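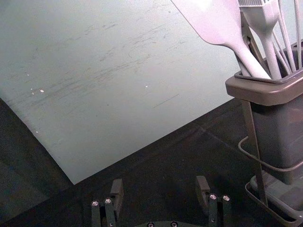
図1 ワイヤースタンド付きツールスタンドに立てた調理器具。槽の上縁は外側に開いている。

3.2 立て置き収納における器具の配置

本節では、調理台上に置かれる仕切り付きツールスタンドを対象に、槽の使い分けと器具の姿勢を記述する。引き出し収納および壁掛け収納については4章で扱う。用語は原則としてKurkex分類に従い、器具のうち食材に触れる側を「頭部」、手で持つ側を「柄」、柄の末端を「柄尻」と呼ぶ。立て置きとは、柄尻を下にして槽に差し入れ、頭部を上縁より上に出した状態を指す。頭部を下にした差し入れは「逆立て」として別に記録した。

Trorthorpe地区の128世帯で行った訪問調査では、1784点を超える調理器具が記録された(Jaiswal・Fallahi)。同調査の記録票には器具の種別と収納場所の欄があるが、槽の位置を記入する欄は設けられていない。そこで本研究では記録票を改訂し、槽を使用者から見て左から順にA、B、Cとして、各槽に入る器具の種別、頭部の向き、傾きの方向を記入する形式とした。記入はNakpanとChantharasriが独立に行い、一致しなかった項目は協議のうえで確定した。

器具の傾きは、槽の開口幅、槽の深さ、柄の太さ、および同じ槽に入る器具の組み合わせによって変わる。開口に余裕がある槽では、柄は上縁の一点と底面の一点で支えられ、頭部は支点の反対側から外へ張り出す。図1のスパチュラはこの姿勢に近く、幅の広い平らな頭部が斜め左上へ出て、柄は槽の内側へ下がる。隣のシリコーン製の刷毛はより直立している。三点の柄は上縁の内側に集まっており、頭部どうしの間隔は柄どうしの間隔より広い。取り出しの際に手が最初に触れるのは頭部に近い部分となるため、記録票では頭部の間隔を「開き」として柄の間隔と区別した。

槽の形状も姿勢に関わる。側面が下に向かってすぼまる槽では、柄尻の可動範囲が底面側で狭くなり、複数の器具を入れると柄が交差しやすい。交差した状態で一点を引き上げると、隣接する器具が連れて動くことがある。本研究ではこれを「連れ上がり」と呼び、器具一点の引き上げにつき最大一回と数えた。試行は器具の組み合わせごとに10回とし、引き上げの順序は乱数表で定めた。スタンドの固定は行わず、受け皿が台上で滑った場合はその旨を備考欄に記した。

使用する槽の偏りについても分類を設けた。すべての器具が一つの槽に入る配置を「集中型」、2槽に分かれる配置を「二分型」、全槽に分かれる配置を「分散型」とする。集中型のうち使用槽が端にあるものは「端集中型」として細分した。端集中型では荷重が片側に寄るため、スタンドを持ち上げて移動する動作は他の型と分けて記録する。空の槽は、その後に器具が追加される位置の候補として扱う。

台上にあってスタンドに入っていない器具と、隣接して置かれた調味料容器は「周辺物」とした。周辺物の記入項目は、種別、スタンドに対する左右の位置、および器具の場合は把持の有無である。端集中型の配置を次に示す。三点の器具は左端の槽にまとまり、中央と右の槽は空である。右側には赤いキャップのガラス瓶があり、黒い布の上の木製のおたまは柄を把持されている。記録票上は、瓶とおたまの双方が周辺物に該当する。

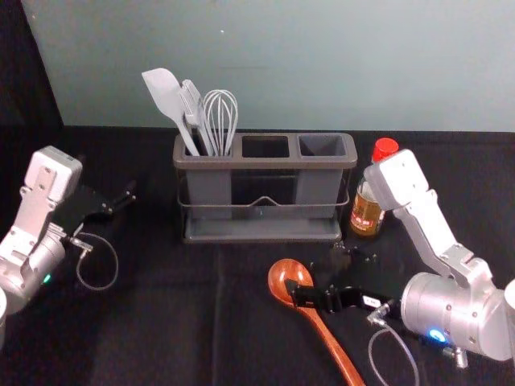 3.3 槽間の再配分

前節の分類を踏まえ、集中型から分散型への移行に要する操作を定義する。一操作は、器具一点を槽から引き上げ、別の槽に差し入れて手を離すまでとする。同じ槽の中での向きの修正は操作数に含めない。周辺物である器具を空の槽に差し入れる場合は、これを「追加」として再配分から除外した。したがって、木製のおたまを中央の槽に入れる動作は追加にあたり、泡立て器を左端の槽から右端の槽へ移す動作は再配分にあたる。

再配分の順序は、開きが最も大きい器具からとした。連れ上がりが生じた場合は、動いた器具を元の槽に戻した後に次の操作へ進む。戻す動作の所要時間は計測に含め、操作数には加えない。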